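27th December
Workshop notebook, Nunton building – small office, water point and floor

The water point in the small office was reviewed today as part of the year-end housekeeping. The dispenser remains in its usual position against the white wall, and the bottle on it has been left in its clear wrapping. Colleagues are asked to remove such film before fitting in future.

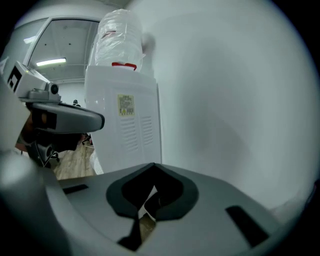
The Hureck service record was last signed in August. A visit has been requested under job 29, and the ventilation slots on the side panel are to be kept clear until then. Nothing should be stacked against them.

Spare water is to stay beside the dispenser – on the floor, upright, with the carrying handles uppermost. Manzano will deliver four further bottles on the next round; these should go to the store first.

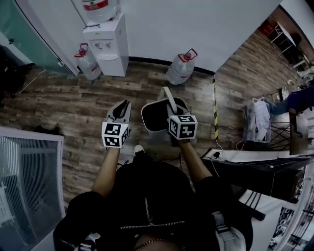 The small dark bin with the white rim is to be kept away from the drip tray side, as agreed with the Erkus project group. Cables crossing the floor should be taken along the baseboard where their length allows.

Outstanding: cleaning of both taps, seven days from this entry; new liner for the bin; reply from Hureck.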